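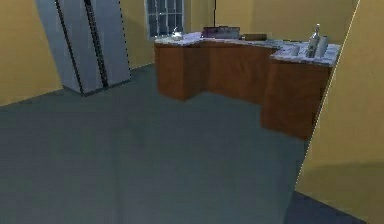 6. Fault: arm missing from the kitchen at start (E-20)

Applies to the Trirkia simulator, kitchen set, with the Listena arm model. Real arm owners read the caution at 6.4 first, then come back.

What you get: kitchen loads fine. Fridge, counter, kettle, cutting board, bottle, all there. No arm. No gripper. Console says "ready" anyway. Don't trust the "ready". It only means the room loaded.

CAUTION: Do not press Run in this state. The controller still sends joint commands even when there's no arm drawn. If the bridge to a real arm is on, the real arm WILL move and you will be watching a kitchen with nothing moving in it. This has happened to us, see 6.5.

6.1 Before you touch anything

1. Press Hold. Not Pause. Pause freezes the picture, commands keep queuing.
2. Bridge switch to OFF. Light next to it goes out. Light still on, pull the bridge cable.
3. Save the log now (File, Save log). A restart wipes it.
4. Leave the view where it is. Support will want a screenshot from the start view, not one you've moved.

6.2 Is it really missing?

Sometimes the arm is loaded and you just can't see it from where you are.

1. Open the Objects list. Look for listena_base.
2. In the list: select it, press F. View jumps to the arm. If it turns up under the floor or behind a wall, go to 6.3 step 4.
3. Not in the list: arm never loaded. Start 6.3 at step 1.
4. In the list but grayed out: loaded with no mesh. Start at step 2.

Note: the yellow walls are solid from both sides in this set. A start view placed too close to one will have a big slab of wall across part of the picture. Ugly but not a fault, and not what E-20 is about. Same goes for walls and fridge leaning at a wide lens setting. Set lens to Normal if it bothers you.

6.3 Fix

1. Close the kitchen. Open Settings, Robot path. It must point to the Listena folder itself and not the one above it. Most E-20 calls are this.
2. Check the mesh folder has files in it. Updates from the March release left it empty on some machines. Empty: run the Imelham installer again, tick "meshes only".
3. Raise Load timeout to 200. The old default was 20, too short for slower disks. The arm gets dropped when time runs out and you get no warning at all (we know, its on the list).
4. Arm loaded in the wrong place: Robot, Mount, Reset to default. Then Save. Reset without Save comes undone at the next start.
5. Reopen the kitchen. Bridge stays OFF.
6. Check Objects for listena_base, not gray. Check the view. Both, every time.
7. Press Step once. Arm should twitch at the wrist and stop. No twitch, do not go on, send the log.
8. Run the short test (Tests, Reach 2) start to finish with the bridge off. Only then bridge ON.

Don't skip 7. People skip 7.

6.4 CAUTION, real arms

Bridge on means the arm in the room follows whatever the controller sends, drawn or not. One person at the stop button, everybody else outside the tape. Do not debug a loading fault with the bridge on, not even "just to see". Stop button kills power to the joints, so the arm will sag. Keep hands out from under it.

Controllers of the 2014 type have no Hold. Use the stop button and power down the cabinet.

6.5 What went wrong at Kushwaha

Short version, full report is with Radu Hodoroagă. Kitchen loaded with no arm, console said ready. Operator figured it was a display problem and pressed Run a second time. Bridge was on from the session before. Commands from both runs went out one after the other, the arm swung past its soft limit and hit the bench guard. No one hurt, guard bent, wrist unit replaced. Root cause was the timeout in 6.3 step 3. Bridge left on made it worse.

Changed after that: bridge now goes OFF by itself when the kitchen is closed. It does not go off when the arm fails to load. Until teh next update that part is on you.

6.6 Still no arm

Send the saved log, a screenshot of the start view and one of the Objects list. Put E-20 in the subject line. Leave the bridge cable unplugged until you hear back.

Section revised October 4, 2025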